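Search this site Go

Count the corrections

Teleoperation demos are graded by success rate, and I think that is the wrong number. At Wolde we recorded 200 episodes of litter scooping by remote control and kept 100. The ones we dropped had all succeeded. They were full of small corrections – a wrist turned back, a scoop lowered twice – and the Trevus policy copied every one. 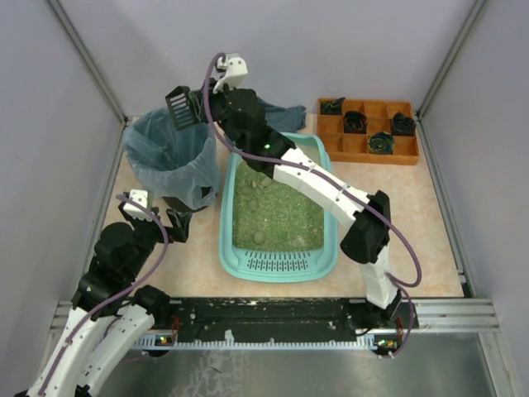
Scooping cell, fixed view and wrist view.
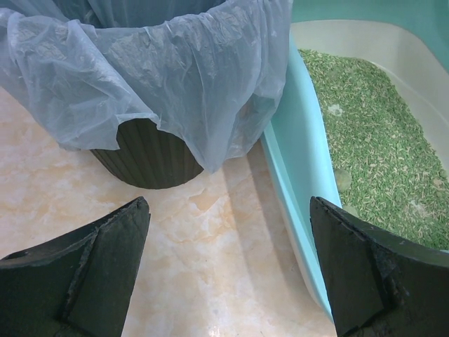 An operator who knows the task by hand is often worse at it through a leader arm. The hand feels the tray floor; the link does not pass that on. Our Pristden protocol now asks for 2 practice runs before recording starts, and a pause wherever the operator is unsure. Pauses can be trimmed. Hesitant motion cannot.

I would publish corrections per episode next to success rate. Drollska logs it already, and the extra column costs one script.

Last updated: Friday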